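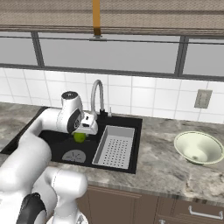 *Sim render, kitchen sink setup: arm over the left basin, green apple in the gripper.*

2026-04-29

Long day on the reservation numbers for the Skatance pickup, and I want to get it all down before I forget which spreadsheet is which. Kumaresan, if you're reading this before coffee, skip to the part about the tow package, it's the bit you asked for.

So, the order book. We have the export from the Villthorpe dealer now, and it's a lovely clean file compared with the last one (thank you, whoever over there finally turned off the merged cells!). After taking out duplicates it comes to 129 reservations. I had been carrying a higher number in my head, and it took me most of the morning to work out that people who changed their trim were being kept as two rows, one for the old choice and one for the new. Same email, same deposit, different row. I've kept the later row every time and put the old ones on a tab called "superseded" so we can check my work.

Of the 129, 57 want the dual-motor version. I had expected the single motor to be well ahead, being so much cheaper, and it's still in front, just by less than I would have bet. What I can't tell from the file is how many of those people picked dual because they want the pulling power and how many picked it because it was the first button on the form. Thoa says the form was rearranged in November and she thinks the dual-motor button moved to the top then. I'd love to split the orders before and after that, but the export only gives the date a row was last edited, so a person who fixed a typo in their street address last week looks like a brand-new order. I've written to Villthorpe to ask for the original date. They're usually good about answering.

Tow package. There are 8 single-motor orders with the tow package ticked, and as far as I know we were never going to offer it on that version. Seven of them came in through the paper form at the Mudaliar showroom, where the two boxes sit right next to each other, and the last one is an online order that shouldn't be possible at all. Kumaresan, could you try to reproduce that one? I clicked around for a good while and the page grayed out the option every time, as it should. My only guess is that the buyer started on dual, ticked the box, went away for lunch and came back to an old tab – but I tried that too, minus the lunch, and got nowhere.

I haven't changed any of those eight. I think somebody should phone them, kindly, and ask what they're planning to pull. A person with a small utility trailer is a very different conversation from a person with a horse box, and it would be a shame to lose either over a checkbox.

Melterix sent the revised battery delivery plan late in the afternoon. I've only skimmed it. The first batch looks unchanged, the second has slipped, and there's a footnote on the last page about pack labels that I read three times without getting any wiser. Thoa has dealt with them longer than I have, so I've left a printout on her desk with the footnote circled in green.

Still open:

- original order dates from Villthorpe
- the odd online tow order (Kumaresan)
- Melterix footnote (Thoa)
- rename my tabs, "final2" and "final2b" are no help to anyone

The script for the duplicates is in the shared folder next to the export. It wants the file saved as plain CSV and will complain at some length if it isn't.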